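Stundotik Food Share
Progress report to the Wendard Fund
Period covered: September to date
Report date: 2021-12-18

1. Purpose of this report

The Wendard Fund gave us a grant to run a weekly food share from the Imisari Hall kitchen and to replace disposable carriers with fabric bags that households bring back. The grant agreement asks for a written report at the end of the first period, covering what has been delivered, what has been spent and what will change in the next period. The spending table was sent separately with the receipts and is not repeated here, though there are notes on it in section 6.

2. Summary

The food share has opened every week since September apart from one week when the hall had no heating. We have packed 292 bags in that time. The fabric bag scheme is running but returns have been slower than we planned for. The storage work in the kitchen is finished except for one shelf. We are within budget on everything apart from bag repairs, which we did not budget for at all.

We are not asking for more money at this stage. We would like permission to move a small sum between two budget lines, as set out in section 6.

3. The kitchen and store

When we applied, the food was being sorted on folding tables in the main hall and carried back to a cupboard afterwards. The grant has let us move the whole job into the kitchen. The old cupboard has been emptied, washed down and fitted with open shelving. Tins and jars go on the lower shelves, packets in the middle and light items such as cereal at the top. Cleaning products are kept in the hall lobby and do not go in the same bags as food.

The top shelf on the left has not been put up. The wall behind it is soft and the brackets would not hold. The hall's owners have agreed to have the plaster looked at, and until then the cereal is in crates under the window. It is a nuisance on packing days but it has not held anything up.

Vegetables were the main difficulty in the first weeks. They arrived in large sacks, often with some already on the turn, and there was nowhere cool to put them. We bought 3 slatted bins for the back corridor, where the temperature is steadier, and the sacks are now tipped out and sorted on arrival. Anything soft goes to the soup pot the same day or to the allotments for compost. Waste has dropped noticeably. We did not weigh it at the start, so we cannot give a figure, and we will begin weighing from January.

The fridge that came with the kitchen is domestic size and fills up quickly. Chilled food is therefore given out at the door at the time of collection and is not packed in advance. A second fridge was not part of the original bid.

4. Fabric bags

The bags are sewn by the Hà workroom from curtain and upholstery remnants. Each is cut from whatever cloth is to hand, so the patterns vary a good deal. We asked for a wide opening, handles long enough to go over the shoulder and a flat base where the cloth allows it. The flat base turned out to be hard to do in heavier fabric and most of the later bags have a plain bottom seam. This makes no difference once they are full.

The plan was that each household would have two bags, one at home and one with us, and would swap them at each collection. In practice people forget, or use the bag for something else during the week, or send a neighbour who does not know about the swap. By the middle of the period we were short on most packing days and had to go back to carrier bags for the last few households. We have since made two changes:

- a reminder is now written on the collection slip for the following week
- bags can be handed in at the hall on any day it is open, using the box in the lobby

Returns have improved since then, but not enough to do without a reserve. We still keep a roll of carriers in the drawer.

Returned bags are washed before they are used again. The workroom does this in one load and they are dried on the rail in the boiler room. Pale cloth shows marks from soil and beetroot which do not always come out, and we have asked for darker remnants where there is a choice. The households have been clear that they prefer the patterned bags to the plain ones, and several have asked if they could keep theirs. We have said yes to this where a bag was already too worn to go round again.

Repairs have been nearly all to handles. The stitching gives at the point where the handle meets the rim, usually after a load of tins. The workroom now sews a cross over that join and the bags done in this way have held so far.

5. Packing

Packing takes place the afternoon before collection. The sorting table is set against the long wall, with the heavy items at the end nearest the cupboard, so that tins go in first and bread and soft fruit last. Until October everything was laid out in no fixed order, and the bags had to be unpacked and done again more often than we would like to admit.

Each bag has a slip with the size of the household and any foods to be left out. There is no name on it, only a peg number. The packer ticks the slip and tucks it inside the rim. Allergies are written in capitals and a second person checks those bags before they leave the table - this was asked for in the Fund's conditions and has been followed each week.

Packaged goods are put to one side as they come in and the labels are read before anything goes on a shelf. Items without a readable date are not given out.
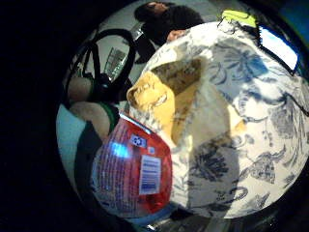 Blue and white floral fabric with a red plastic package carrying a barcode label.

We have tried two sizes of bag. The smaller one suits a single person and is easier to carry on the bus. The larger one is too heavy when full for many of the people who collect on foot, and households of four or more now get two smaller bags in its place. The remaining large bags are used for bread, where weight does not matter.

6. Notes on spending

The grant for this period was 2,000 pounds. Almost all of it has been spent or committed. The largest item was shelving and fixings, followed by payment to the Hà workroom for sewing. The bins came in under the estimate.

Repairs were not in the budget. The cost so far has been met from the underspend on printing, as we are using plain slips cut from scrap paper and have not needed the printed cards. We ask the Fund to agree that what is left in the printing line can be used for repairs and thread. No other line would be affected.

Food itself is donated and does not appear in the accounts. Fuel for collecting it is paid for by Stundotik from its own funds.

7. What has not been done

The recipe sheets have not been started. We had hoped to put one in each bag, using that week's vegetables, but the contents are not known until the day before and there has not been time to write them. We may do a small set covering the things that come most often - potatoes, onions, carrots, cabbage - and repeat them through the winter.

The open afternoon planned for the autumn was put off because the kitchen was still being fitted. We would like to hold it in early spring and will send the Fund the date when the hall has confirmed it.

8. Next period

In the next period we intend to:

- put up the last shelf once the wall has been repaired
- weigh vegetable waste at each sorting and keep a record
- have more of the smaller bags sewn, with the stronger handle join
- write the first recipe sheets
- ask households, on one side of paper, what they would like more or less of

The food share will close for two weeks over the holiday and each household will be given a longer-lasting bag beforehand, mostly tins, rice, oats and root vegetables. Packing for this will be spread over two afternoons. Collection will be from the side door as usual.

The next report is due at the end of the second period and will include the waste figures and the replies from households.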